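Week two with the ball task

I've been at Polwood since December, mostly teaching the robot small jobs by remote control. You wear the gloves, you move your hands, and its hands do more or less the same thing a moment later. Everything gets recorded, and the recordings go to Agnes Dahlgren, who trains the model on them.

The current job is putting a small white ball in a plastic bin. The lid has to be up first. We want over 3000 good runs before we move on to closing the lid, and we are not close.

My first runs were bad. I gripped the ball the way I'd grip it myself, deep in the palm, and then couldn't let go of it cleanly. Agnes told me to keep it out at the fingertips and bring the hand in from the side, low, so the thumb goes over the rim first. 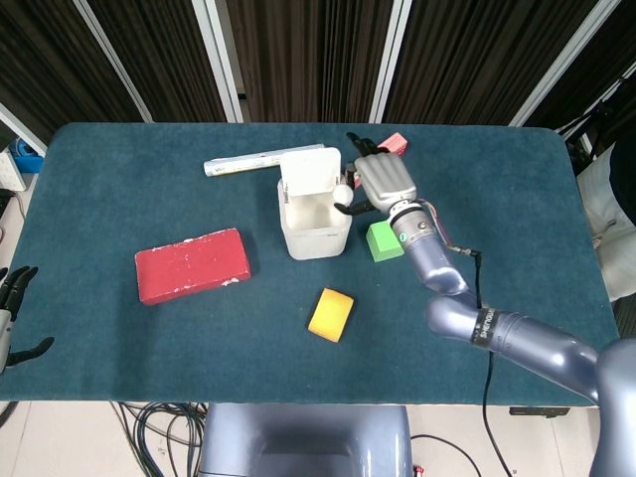
Page last changed: December, 4:00 pm

The thumb tip is over the rim there and the index finger is above the ball. From that position all you do is open up. If you come in higher the ball can bounce on the rim, and then I mark the run as failed and start over.

The blocks and the long carton are clutter. I move them between runs so the model doesn't learn one fixed table. The green one is a nuisance when it's near the bin on the right, as the wrist passes over it and I tend to lift too much.

Two hours is my limit with the gloves. After that I get sloppy and Agnes throws out half of what I send her. She'd like me to try the left hand next, which I haven't practiced much.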